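## 4. Collecting snack-sorting demonstrations in real homes

Our first dataset came out of the lab, and it shows. Every table was white, every object stood on its own, and every policy we trained on it fell apart the moment Roya Zamani took it home and tried it in her kitchen. So for this round we gave up on the lab and sent the hand-held grippers out to people's homes instead. I'll go through how we did that, what we asked people to do, and what we changed along the way.

### 4.1 The task

We picked snack sorting because it's cheap, it's safe, and pretty much every home has a few packets lying around. The person starts with a pile of wrapped food on a table and moves the pieces one at a time into some kind of open container. We didn't say which container, and we didn't say which snacks. Lourenço Mota wanted a fixed shopping list so we could compare homes directly, and we argued over that for most of July. I won the argument, but I'll admit his worry was fair: with no shared objects, it's hard to tell whether a home is difficult because of its lighting, its clutter, or just because somebody there loves slippery packaging.

The compromise was a small test kit, called Henero, that we mailed to each home after its own recordings were done. We use Henero only for evaluation. Nothing in it appears in training, and the results in Section 5 are split so you can see both numbers.

### 4.2 Why film and plastic are so hard

I went in thinking that shape would be our main problem. Shape turned out to be pretty friendly. A long roll gives you two good sides to close on, and a policy that has seen a few of them will line up its fingers without much fuss. Clear packaging is another story. The film picks up glare, it wrinkles when you touch it, and it lets whatever is inside show through, so the edge the camera finds is often the edge of the food and the edge of the packet is somewhere else.

Patterned tablecloths make this worse. Our segmentation baseline, Tultness, does fine with a bag on a plain surface, but a clear wrapper over a printed pattern gives it two sets of edges to choose from, and it picks the wrong set a lot.

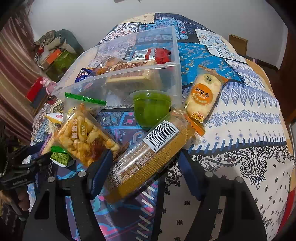
**Figure 6.** Grasping a long roll in a transparent wrapper during a home session. One finger pad is against the roll while the other finger is over the tablecloth. Most of the surrounding snacks are also in clear packaging, and an open, clear storage tray holds several more.

Clutter matters too, though in a way that surprised me. We expected crowded tables to hurt the policy simply by hiding things. What hurt more was how people behaved around clutter. When packets overlap, a careful person will nudge one aside before picking up the next, and those little nudges are very hard to label. Is that a failed grasp? A push? Part of the following pick? Faith Rugemalira went through the first batch by hand and came back with a rule we've stuck to ever since: if the fingers don't close, it belongs to the next pick. It's crude, but two people using it will usually agree, and that was more than I could say for my own three-page labeling guide.

### 4.3 Instructions to participants

We kept the instructions to a single page. Work at your normal speed. Pick up one thing at a time. If you drop something, leave it where it lands and keep going. Don't tidy the room first - we repeated that one at the bottom in bold, and people still tidied.

We asked for the table to be left as it usually is, cloth and all, and for the window and lamps to stay however they happened to be. We let people hold the gripper in either hand. Mwangi Mfaume suggested a short warm-up, since early grasps with a new tool tend to be stiff and slow, so each person made a few practice picks that we threw away before training.

### 4.4 Cleaning and splitting

After cleaning we had 359 usable demonstrations, each one running from the first reach to the last release. We dropped a recording if tracking was lost in the middle of a grasp or if the fingers left the camera's view for more than a moment. I also dropped recordings where somebody else reached in to help, which was a shame, as a couple of those were really fun to watch.

We split by home and never by demonstration. I can't stress this enough, having gotten it wrong in our earlier work. With a random split, the same tablecloth ends up on both sides and the scores look wonderful. Rocío Olivares reran our old model, Quezada, with the split done properly, and its success rate on clear packets dropped so far that she checked the code twice before telling me.

### 4.5 Training

All the policies share one image encoder and differ only in the action head. We train each for 70 epochs with the same learning rate schedule and keep the last checkpoint, with no picking of the best one afterward. Our new model, Nirnel, adds a small contact loss that asks the network to predict which finger will touch first. That signal comes almost free from the gripper recordings, and it helps most on exactly the cases I complained about above - long, see-through things lying on a busy cloth. It does very little for stiff boxes, where the baseline was already good enough.

We tried weighting the contact loss more heavily and it made the policy timid. It would hover over a packet, shift left, shift right, and run out the clock at 1000 control steps. We went back to the smaller weight and left it there for everything reported in Section 5.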